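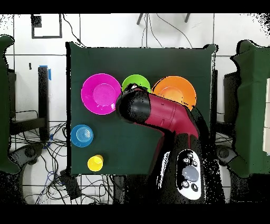 Bowls, cups and the red arm on the green cloth. Table rules thread starts now.

Threads > Robots > Good practice

Search posts Go

OK so I've been promising this for ages. We finally have a written set of rules for our tabletop arm work at Tarnport, they fit on one page, and I'm weirdly excited about a page of rules! Going to go through the ones that made the biggest difference. 1/

Background for new followers: we do pick-and-place with kitchen stuff. Bowls, cups, put this in that, stack these. In July we tried to merge our recordings with the ones from the Cestier group and it was a mess. Same task name, totally different habits on each side. 2/

Example: "stack the bowls" for us ended when the gripper let go. For them it ended when the arm was back at its rest pose. Both fine! But glue the two together and your policy learns to freeze half the time. So we wrote it down. An episode ends at rest pose, always. 3/

Rule one on the page is about people, and it stays rule one. Anybody who starts a run has to be able to reach the stop without leaning over the table. If you can't, move yourself or move the setup. Then you say "running" out loud. Yes, even when you're alone in the room. You feel silly for a day and then it's a habit. 4/

Also in rule one: hands never go in to fix a cup while the arm is live. Cup tipped over? Stop, fix, mark the episode as failed, start again. I used to be terrible about this. "It's just a plastic cup, I'll be quick." Nope. 5/

Rule two: the cloth. Same green, pulled flat, no folds near the work area. A fold under a cup changes how it stands, and it's such a dumb thing to lose an afternoon to. Check the corners too -- they creep. 6/

Rule three is colors, and this one started a real argument. Sepehr Asadi wanted every object in a session to be a different color, full stop. I wanted repeats because kitchens have repeats. We ended up with: all different for the base set, repeats allowed in a separate set with its own name. Look at the picture up top. Magenta, lime, orange, blue, yellow. If the instruction says "the orange bowl" there is exactly one thing it can mean. 7/

(Sepehr was right about the base set. I've told him so. Here it is in public too.) 8/

And we have fixed words now! "Magenta" on the sheet means you write magenta, never pink or purple or "the pinkish one." One word list, taped up by the keyboard. We went back through 3,000 old labels to clean this up and I would not wish that on anyone. 9/

Rule four: the arm is allowed to block the view. People kept throwing out episodes where it covers a bowl from the head camera. Please don't! In the shot I posted the lime bowl is partly hidden and the orange one is tucked under a red section of the arm. That's normal life for a robot with its camera up top. Keep those. What you do throw out is a run where the view was blocked by something that isn't part of the job, like your sleeve. 10/

Rule five, start layouts. Change them every 12 episodes, and change them for real. Sliding one cup a finger width over is not a new layout. We pull layouts from a shuffled list now, which stopped everybody from drifting back to their favorite neat row. 11/

Rule six: cables. Boring, I know, I know. Look at the floor on the left in that picture, black and blue cables all over. The page says nothing goes across the path you walk to reach the stop, and every cable gets a tag at both ends. Tidy bundles are nice to have. A clear path is required. Different things, and we used to mix them up. 12/

Rule seven: failures stay in. Every one gets a short reason from a list. Slipped, missed, knocked, stopped by person. Semaan asked for this when they started using our sets, and it ended up being the most useful column we have. 13/

Last one: breaks. 90 minutes per operator and then you swap. Our labels got visibly sloppier past that, mine worst of all. 14/

How did it go? We reran the merge in December 2021 with both groups on the same page, and 36 episodes needed a second look. Last time we quit counting! I did a little dance in the hallway. 15/

Things still open: what to do about soft objects (towels, ugh), and whether the rest pose should be the same across arms of different sizes. The folks on the Hovance project have a draft for the second one and it's good -- will post when they say it's OK to share. 16/

If your lab or shop has a page like this, please send it to me. I especially want to see how you write the stop rule, and what you do with visitors. We only have one line on visitors and it needs to be more than one line. 17/17

Filed under: Robot safety & shop habits, Data collection, Long threads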